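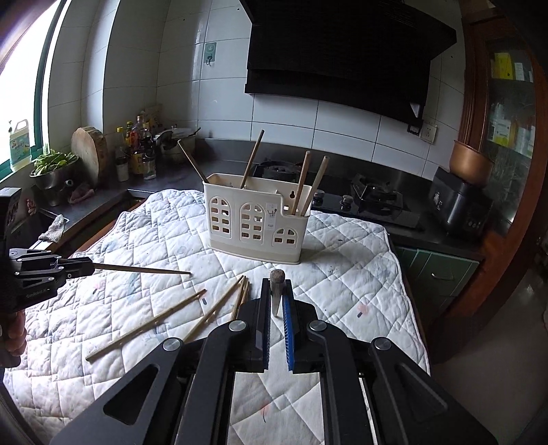 Chopsticks rotate in gripper jaws during insertion (student manipulation project)

Posted by Tegan Costigan in Student Projects, 2023-01-20

Our project for the Plellcombe robotics course is putting chopsticks into a utensil holder, using demonstrations recorded with two hand-held grippers. We have 129 demonstrations. In 40 of them the chopstick turns in the jaws when the tip touches the rim of the holder, and the insertion fails. Gripping harder does not help. The right gripper has a blue ridged strip on one jaw and a black ridged pad on the other. Should I change the pads, or discard those 40 and record more?

Keisha Pettigrew
The contact patch is too short. A round stick held between two flat ridged faces touches along a narrow line, so a side load at the tip rotates it about the grip point. Extra force compresses the pad and adds very little resistance to that torque. Two changes to try:

Cut a shallow V groove along one pad, parallel to the stick axis when the stick is vertical.
Grip closer to the tip. The lever arm is shorter and the rim contact produces less torque.

Do not delete the failures. Label them and leave them out of the first training run. If you change the pads, record a new set and keep it separate, as contact behavior will differ.

Iwasaki64
just use forks

Raltier
Agree on the groove. Ours took up to 476 closures before the edges wore down. Also check that both jaws reach the centerline together. If one arrives early it pushes the stick sideways before you ever get to the holder.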